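Search this site

Demonstration gathering

Demonstration gathering is the work of recording people as they carry out a task, so that a learning system can be trained to copy it. A set of such recordings is called a demonstration set, and a single recording is an episode. The term is used mostly for handling tasks such as folding, sorting and packing.

Methods

In teleoperation, a person steers a robot from a distance and the robot's movements are stored. In hand-held gathering, there is no robot at the table. The demonstrator works with a pair of grippers whose position is followed through the room, and the path of each one is stored with the camera pictures. Hand-held gathering is usually faster, but the paths must later be fitted to the reach of a particular arm.

The Cindow set

Cindow is a clothes-folding set begun in April by Gudrun Lenz and Carola Schwerdtfeger at the Numinen workshop. It holds 2,135 episodes covering 22 garments. Schwerdtfeger wrote the labelling rules, under which an episode is marked as whole, partial or spoiled. Partial episodes are kept, as they can be used to train single steps.
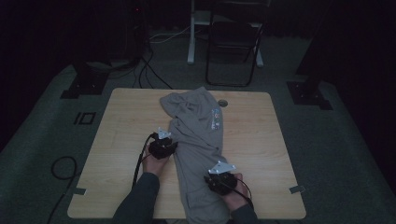
Trousers are among the harder garments in folding sets, as the legs shift against each other when the cloth is moved. Most demonstrators bring one leg over the other first and then shorten the strip. Sweatpants folded lengthwise, with the waistband still bunched at the far end, are at the stage between these two steps. Lenz's notes treat smoothing as a separate step, and the colour and thickness of the cloth are entered for every garment.

See also: Prusutura; Buschmann method

Last edited June 29, 2024 | Contact the editors | Copyright | Back to top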